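Home | Talks | Workshops | About | Contact

Filed under: Talks & Slides / Everyday Organizing

Where Does This Go? – speaker notes, Tímea Dobos

Slide 1. Hi everybody, thanks for coming out on a Tuesday night! Thanks to Bianka Somogyi for the invite (wave at Bianka). Ask who lost something this week. Wait for hands. Then ask who found it again – usually fewer hands and a good laugh.

Slide 2. My story. When I moved out of the apartment on Shemweta Street I had 23 boxes, and eight of them said MISC. I carried those eight boxes to the next place and the next one, and I didn't open a single one until my sister needed a passport photo of me. Go slow here, people like this part.

Slide 3. What "misc" really means. It's a decision I didn't feel like making that day. I'm not mad at it! Everybody needs a spot for undecided stuff. My trouble was that I had eight spots, and all of them had lids. 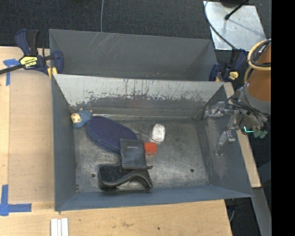

Slide 4: Toy sheep, black pouch, red block – what would you call this bin?

Let them shout out names. Last August in Drarotell somebody yelled "Steve" and I lost the room for a good five minutes, so keep an eye on the clock. If it's quiet, ask where they'd look for a sheep at bedtime with a crying kid on one arm. Nearly everyone says the kid's room, and then we're into the main idea: put things where you'd look for them first, even if it seems silly. My tape lives with my tea. I always look there!

Slide 5. The 45-minute Sunday. Set a timer, pick one drawer, stop when it rings. Don't start a second drawer. Katalin Balogh tried this with her whole family and they fought over the batteries, so I now say one person per drawer – tell that story only if we're ahead of time.

Slide 6. Labels. Short words, big letters, stuck on the front. I skip the label maker talk unless somebody asks (somebody always asks). Masking tape and a marker are fine.

Slide 7. Questions. Repeat them into the mic, the back rows can't hear. Handouts are by the door, and Dagim Hailu has the sign-up sheet for the drawer workshop. Bring one drawer from home, contents and all!

Contact | © Tímea Dobos | Back to top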